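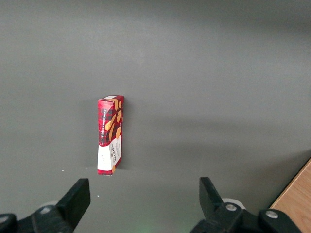 Can the small shortbread boxes go on the welcome trays standing up, on the narrow end?

They can, as long as the tray is flat and the box has something behind it. On a bare tray they fall over when the cart moves. Use the settings at the bottom of this ticket.

---

**Ticket 1000 – Welcome tray snack boxes falling over**

**Opened by:** Latifa Filali, guest supplies, Tindstead
**Assigned to:** Hajar Samir, stores
**Area:** Guest rooms, Abdel Hamid wing, floors 4 to 6
**Priority:** Normal
**Status:** Closed, with one item left open (see end)

**Problem as reported**

Since the new trays came in February, the shortbread boxes don't stay up. Housekeeping sets them on end next to the cups, as on the tray card. By the time the tray gets to the room, the box is flat, or in the cup, or on the cart shelf. I had two complaints from the fourth floor and one from room 608, where the guest found the box behind the kettle with a corner crushed. The biscuits inside were broken.

It was fine with the old trays. Same boxes as far as I know.

– Latifa

**Reply 1 – Hajar**

Please send the following:

- which tray (the Biltov with the low rim, or the older one with the high rim)
- where on the tray the box goes
- whether it falls on the cart or in the room
- whether the boxes come from an open case or a new one

Also, is the box going on the end or on the long edge? The card says "upright" and I've seen it done both ways.

**Reply 2 – Latifa**

Biltov, low rim. The box goes back left, next to the tea. Narrow end down, so it stands tall and the name runs up the side. That is how I was shown and how the card picture has it.

It falls on the cart mostly. Twice I found one down in a room where I had set it up myself an hour before, but the door to that room slams.

Cases: both. I opened a new one on Sunday and saw no difference.

**Reply 3 – Hajar**

Took one tray and a few boxes to the stores desk and tried them there.

1. Box on end on the desk, no tray. Stands. Bumped the desk with my hip, still standing. Bumped it harder, it fell.
2. Box on end on the Biltov tray, tray on the desk. Stands, but it leans more toward the middle. The floor of the tray isn't flat. It rises a little toward the rim, and back left is right on the rise.
3. Same box, moved toward the center by the width of a cup. Stands straight.
4. Tray carried down the hall, box at center. Fell at the first door.
5. Tray carried down the hall, box at center with the tea caddy tight behind it. Stayed up there and back.
6. Box on the long edge, back left. Stayed up. Looks low and gets hidden by the cups.

I also checked the old tray. Its rim is high enough to hold the box from behind, and the floor is flat all the way out. So the position on the card worked for that tray and doesn't work for the new one.

Some boxes have an end that bulges slightly where the flap is tucked in. Those lean whichever tray you use. Pressing the flap in with a thumb fixes most of them. If it doesn't, turn the box over and stand it on the other end. The name will read the other way, and I don't think it matters.

**Reply 4 – Latifa**

It matters a little. The floor supervisor wants the trays to match. But I would rather have them standing.

Can we get a tray insert? Mirura has the one with slots, we use it for the coffee sticks at the front desk.

**Reply 5 – Hajar**

Looked at the Mirura insert. The slot is too narrow for the box, it was made for sachets. You can force it in but it scrapes the print and you have to pull hard to get it out. Not ordering.

Blu-tack was suggested by the evening shift. Please don't. It leaves a mark on the box and then the box can't go back in stock when the room isn't let.

Proposed change:

- tea caddy moves to back left, where the rise doesn't matter because it is wide and heavy
- shortbread box goes in front of the caddy, narrow end down, touching it
- cups on the right as before
- boxes travel flat in the cart drawer and are stood up in the room

The last one should take care of most of it even if the rest isn't followed.

**Reply 6 – Latifa**

Tried on floor 6 for a week, 46 trays. One box down, in a room where the guest had moved the caddy. No broken ones brought back.

The girls on floor 5 didn't get the message and kept carrying them upright. Theirs kept falling. They have been told now.

One thing – with the box in front of the caddy you can't see the tea labels. I turned the caddy a little. Please put that on the card.

**Reply 7 – Hajar**

Added. New card is at the linen room door and in each cart. Old cards should go in the recycling. If you find one on a cart, take it off, don't write on it.

I have also marked the damaged boxes as staff use. There were fewer than I thought, and nearly all of them were crushed at a corner, so that is from falling and not from the case.

**Fix, for whoever finds this later**

1. Keep boxes flat in the cart drawer. Don't put anything heavy on them.
2. Set the tray down in the room first.
3. Caddy back left, turned slightly so the labels show.
4. Check the bottom end of the box. Press the flap in if it bulges.
5. Stand the box on its narrow end, illustrated side toward the door, back touching the caddy.
6. A slight lean is fine. If it rocks when you let go, turn it over and use the other end.
7. Rooms with a slamming door: lay the box flat in front of the cups and report the door closer under a separate ticket.

Older trays with the high rim can stay as they are. Floor 4 still has some of them. Don't mix the two kinds on one cart if you can help it.

**Still open**

Stock code on the cart sheet is wrong. It says 99 for the shortbread, and 99 is the sugar sticks. Stores sent up sugar twice this month. Latifa to correct the sheet, Hajar to check the shelf label in stores.

**Last note – Latifa**

Sheet corrected for floors 5 and 6. Floor 4 printer is out of toner, will do that one by hand.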